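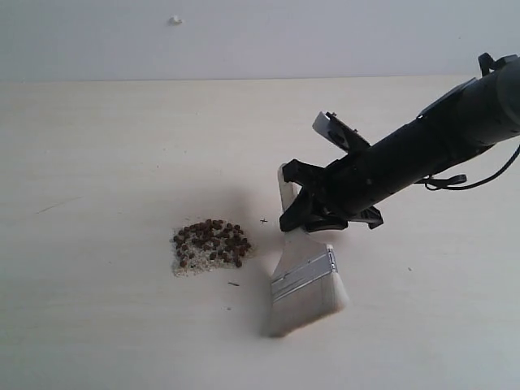 7.4 Perda de preensão durante a varredura (falha 81)

A falha 81 aparece quando o controlador Teltov deixa de confirmar que há um objeto entre os dedos da garra. A documentação do fabricante trata o caso como raro e recomenda repetir o ciclo. Não siga essa recomendação sem antes passar por esta seção. Repetir o ciclo apaga o alarme e deixa o cabo do pincel exatamente como estava, quase sempre torto.

O contrário também acontece: o pincel gira entre os dedos, as cerdas deixam de tocar a mesa como deviam e o controlador continua a informar "preensão correta". O indicador verde diz apenas que os dedos pararam antes do fim do curso. Não diz em que posição está a ferramenta.

CUIDADO: não ponha a mão entre os dedos com o braço habilitado. A pausa do programa não corta a força da garra. Use a parada de emergência.

Procedimento

1. Pressione a parada de emergência e espere o braço ficar imóvel.

2. Anote o número do ciclo no painel antes de reiniciar qualquer coisa. O histórico guarda só os 100 últimos eventos e enche depressa.

3. Segure o pincel pelo cabo e abra a garra com a chave manual. Não puxe pelas cerdas nem pela virola.

4. Limpe a face interna dos dois dedos com pano seco. Grãos finos presos nos entalhes bastam para o cabo escorregar.

5. Recoloque o pincel com as cerdas para baixo. Uma ligeira inclinação é aceitável.

6. Feche a garra e tente girar o cabo com os dedos, sem forçar. Se girar, volte ao passo 4. Se girar de novo, troque o pincel.

7. Confira se o cabo elétrico sob o braço corre livre em toda a rotação do punho.

8. Libere a emergência e execute o programa 379 em velocidade reduzida, com um monte de teste na mesa.

Nota: o programa 379 termina com "OK" mesmo que as bolinhas e a areia não saiam do lugar. Olhe para a mesa.

Nota: a função "compensação automática de deslizamento", incluída no pacote Nedell, aumenta a força de fecho a cada tentativa. Nos ensaios em Prototdale marcou dois cabos de madeira e não evitou a falha. Mantenha-a desligada até haver correção.

Se a falha 81 voltar no mesmo turno, retire a célula de serviço.

Itens relacionados
7.3 Calibração da altura da mesa
7.5 Parada de emergência: rearme
8.1 Substituição dos dedos da garra
Boletim Lefèvre, outubro: sensores de fim de curso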